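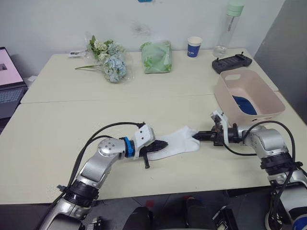 Daniyal_T
Balling is fine. I've balled my socks for 15 years and the elastic has never once filed a complaint. You people fold them in thirds like you're mailing them to someone.

romana.toth
The elastic doesn't complain, it just quietly ends up around your ankle. When you ball a pair, one cuff stays stretched over the whole lump until you wear it. Lay one on top of the other, fold the toe in, fold again, stand it up in the drawer. Takes no longer than your method.

Daniyal_T
My method takes two seconds, and I can throw the result across the room into the drawer. Can yours do that?

romana.toth
Mine doesn't need to.

Radu P.
Can we go back to what I asked on page one? White socks. I own three kinds of white sock that are all almost the same white sock. I pull each one lengthwise to see how long it is, then try to find a partner, and by then I've forgotten how long the first one was.

Cestmir
Throw them all out and buy one kind. I did this in December and my Saturday laundry got 11 minutes shorter - yes, I timed it, and no, I don't have a lot going on.

Tatiana_D
Until they stop making that kind. I went all in on the Keserach crew sock, and a year later the "same" sock had a different heel. Now I have old ones and new ones and they refuse to be seen together.

Radu, pull them all straight before you try to match anything. Tug the toe and the cuff, lay it flat on the table, next one. A scrunched sock tells you nothing. Once they're flat, line them up at the heel, because the cuff stretches with age and will lie to you.

Radu P.
Tried the heel thing. Four pairs and one single, and the single is definitely from a hotel.

Cestmir
Keep darks in a separate basket, too. A navy sock and a black sock are the same sock under a kitchen light, and you'll find out at work.

Daniyal_T
Or you ball them wrong and find out at work anyway. Saves a basket.

romana.toth
I would like it noted that he just admitted to wearing one navy and one black.

Daniyal_T
They were both stretched out. Nobody could see them.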